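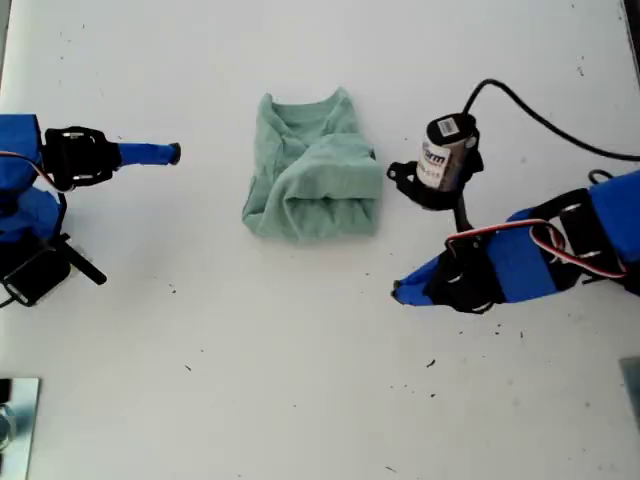

Section 6: Setting up the Colia stage monitor pack for a solo vocalist

Read this section before the singer arrives. It covers the Colia body pack, the Rorel base receiver and the settings used for a sung show with a backing track or small band. For a full company with shared packs, see Section 7.

Before you start

You need one body pack, one base receiver, the earphones supplied with the pack, two fresh AA batteries and the stage plot for the show. The base receiver must be mounted in the rack and grounded as described in Section 2. If the theater has its own wireless system in use, get its channel list from the house engineer first.

Caution: Always turn the pack volume fully down before anyone puts in the earphones. Sudden loud sound at close range can damage hearing.

Fitting the batteries

1. Slide the catch on the back of the pack toward the arrow and lift the door.
2. Insert both batteries with the plus ends facing the antenna.
3. Close the door until it clicks.
4. Press and hold POWER for two seconds. The light turns green.

If the light is amber, the batteries will not last a full show. If it stays off, check that both batteries are the right way round. Do not mix rechargeable and alkaline cells.

Pairing the pack

1. On the base receiver, press MENU and choose PAIR.
2. Enter the four-digit pairing number printed inside the battery door. The examples in this manual use 2761.
3. Hold the pack within arm's length of the base receiver and press LINK once.
4. Wait for LINKED to appear on the display. This can take several seconds.
5. Press MENU again to leave the pairing screen.

A pack stays paired after the batteries are changed. It does not stay paired after a factory reset.

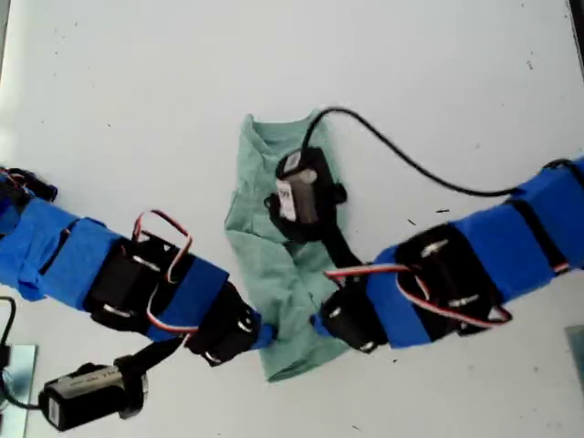 White tabletop with two arms wrapped in blue tape.

Setting the vocal mix

The base receiver has six inputs. For a solo singer we suggest the vocal on input 1, piano or keys on input 2, track left and right on inputs 3 and 4, and the click on input 5. Leave input 6 for the talkback microphone.

1. Set all input levels to zero.
2. Ask the singer to sing the loudest passage in the set, standing at the normal microphone position.
3. Raise input 1 until the meter peaks just below the red mark.
4. Bring in the keys, then the track, while the singer keeps going.
5. Add the click last, only as loud as the singer needs.
6. Press STORE and name the mix.

Note: Many singers used to floor wedges ask for too much of their own voice at first and then go flat or push. Try lowering input 1 a little and adding keys before you change anything else.

Reverb is off by default. To turn it on, press FX and pick ROOM, PLATE or HALL. The reverb is heard only in the earphones and does not go to the front-of-house desk.

Wearing the pack

Clip the pack at the small of the back, antenna down. Run the cable up inside the costume and leave enough slack for the singer to turn the head fully both ways. For quick changes, use the Dirkura belt pouch (part 775), which stays on under most costumes. The pouch can be hand washed. Remove the pack first.

Caution: Do not bend or tape the antenna. Keep it clear of metal boning and sequined fabric, both of which shorten the range.

Walking the stage

1. Play a steady track through inputs 3 and 4.
2. Have the singer, or someone wearing the pack, walk every entrance, exit and raised level in the show.
3. Mark on the stage plot any place where the sound drops out.
4. Move the receiver antennas or change channel, then walk those places again.

Repeat the walk when the set changes or when the show moves to another house.

Locking the settings

Press and hold STORE and MENU together until a padlock appears. To unlock, press the same two buttons and enter 1871. Change this code if the rack is left where the public can reach it. Write the new code in the show file; Janjua service centers can clear a forgotten code, but the stored mixes will be erased with it.

After the show

Turn the pack off, take out the batteries and wipe the earphones with a dry cloth. Never use alcohol on the soft tips. Replace the tips whenever a pack goes to a different singer.

Text by Isla Geddes. Revised 2 Nov 2022.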